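Fondside Makers' Forum > Paper, Paint and Ink > Covering a table without ruining it

marrowfat_jim
I've been given the light wooden table in the back room at Fondside for the August painting sessions, on the understanding that it goes back in the state I found it. The person who made me promise this was Faith Mosoti, and she has a long memory. What are people putting down under paper these days? Newspaper prints on everything. Cling film is the work of the devil. I have a budget, if you can call it that, of 40 quid.

inkwell_tilly
One big sheet of heavy white paper and leave it at that. When it's filthy, roll it up and bin it. You're overthinking this, Jim.

Grelurberg
Heavy paper is fine until someone knocks the water pot over, and then it's a very large blotter with a table under it. Get a proper flat board. Plain white, matt, no shine to it. Gloss bounces the window straight back at you and you spend Friday evening painting your own squint.

inkwell_tilly
I have used paper for years and my table is lovely.

Grelurberg
Your table is a door on two filing cabinets. I've seen it.

inkwell_tilly
It's a lovely door.

sang_again
Board for me as well, but measure first. Ours stops short of the far edge and there's a strip of wood left showing. You would not believe how much paint can find a strip of wood. Rounded corners make it worse, as no board on sale has ever matched a rounded corner. Couple of pictures from our table:
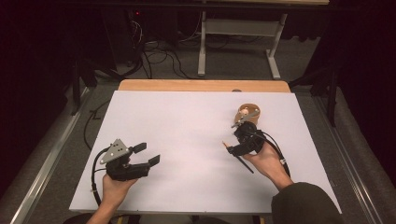
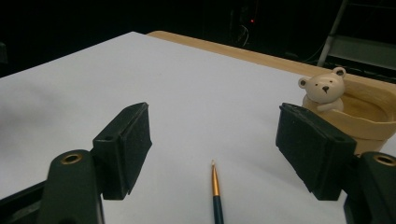
I wouldn't go back to bare wood now. The white is good for seeing what you're doing with a thin brush too, the sort with a point on it you can hardly find. On a dark table I lose mine every time I put it down, and then I find it with my elbow.

marrowfat_jim
Useful, thanks. The Fondside table has rounded corners as well, so that's me told. Do you tape yours down?

sang_again
No. It's heavy enough to sit there and sulk. If you must tape, low tack, and take it off the same evening. Tülin Güneş left masking tape on the hall table over a bank holiday and we now have a permanent picture of where the masking tape was.

Tulin_G
I have apologised for this. In writing.

sang_again
You apologised to the hall. Some of us had to do the sanding.

post_328
Has anyone tried the Carnutex sheeting? I was offered an offcut and have no idea what I've agreed to.

Grelurberg
Had some. Came rolled, stayed rolled. I put a dictionary on each corner and it still got up in the night. You may have better luck with an offcut if it's been stored flat.

inkwell_tilly
I'd like it noted that paper lies flat if you roll it backwards first. And it's cheap. And if somebody drops a loaded brush you've lost a bit of paper, where Grelurberg will be out there scrubbing his precious board with a nail brush.

Grelurberg
Damp cloth. Thirty seconds. Try again.

post_328
Why not both? Board underneath, paper on top. The board looks after the table and the paper looks after the board.

inkwell_tilly
That's just my idea with his idea hiding under it.

Grelurberg
I could say the same the other way up, and I'd be right.

marrowfat_jim
I think I'm going with 2 layers then, mostly to stop the bickering. Board from the timber place if they'll cut it, paper on top, changed when it gets horrible. Faith has asked to inspect before the first session. She is bringing her own torch.

Tulin_G
Don't let her see underneath. There's a bit of old varnish on the left-hand leg that I'm not discussing.

marrowfat_jim
Tülin.

Tulin_G
I said I'm not discussing it.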